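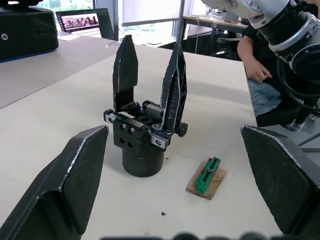 Unit 11. Rack and pinion, and the care of small mechanical assemblies

These notes go together with the bench session in room 413. Please read them before you come, and bring them with you. The first part is theory and you can read it at home. The second part is for the bench.

1. What the mechanism does

A rack is a straight bar with teeth. A pinion is a small round gear which rolls along this bar. When the pinion turns and its center is held in place, the rack must move in a straight line. So we change a rotation into a translation.

If we put two racks on opposite sides of the same pinion, they move in opposite directions and by the same distance. This is how a parallel jaw keeps its center. When one jaw goes to the left by 10 mm, the other goes to the right by 10 mm, and the middle point between them stays where it was. Many students write in the report that the opening is 10 mm in this case. It is 20 mm of change, because both jaws travel.

The travel of one rack for one full turn of the pinion is the circumference of the pitch circle:

travel = pi x module x number of teeth

For the exercise we take module 1 and 10 teeth. One full turn then gives 31 mm of travel (we round down, the exact value is 31.4). Please use the pitch diameter in this formula and never the outside diameter. The outside diameter is bigger and your result will be too large.

2. Backlash

Between two teeth in contact there is always a little free space. We call it backlash. Without it the teeth would jam when they get warm or when a bit of dirt enters. With too much of it, the slider can be moved by hand although the pinion stands still.

To measure it, hold the pinion, push the slider gently in one direction, set the dial gauge to zero, and push in the other direction. Repeat in three positions along the rack: near each end and in the middle. A rack wears more where it is used more, so the three values are usually different. Write all of them in the table, also when you think one is wrong.

3. Fingers and contact surfaces

The slider and the finger are separate parts. The slider must be stiff and run straight. The finger can have many shapes, and we choose it for the object. A flat blade with a textured pad gives good friction on a flat side. A triangular frame with openings is lighter, and depending on the material it can bend a little around a rounded object.

For the Bratura exercise sheet you compare two finger types on the same body. Look at the edges too. Scratches and pale lines show where a part has rubbed against something, and they are useful information — do not polish them away.

4. At the bench

Keep an open rack clean. Brush the teeth along the tooth direction with the dry brush first, then put a very thin film of Kivis grease. More grease is not better, it collects dust.

Stand the body upright on its base when you work on the upper side. Small parts go in the tray. Broken or loose pieces are also kept, please do not throw them in the bin before the end of the session.

Before next time: finish the table from section 2 and solve problems 1 to 4 on the Bratura sheet. Problem 4 needs the formula for travel, with 11 teeth instead of 10.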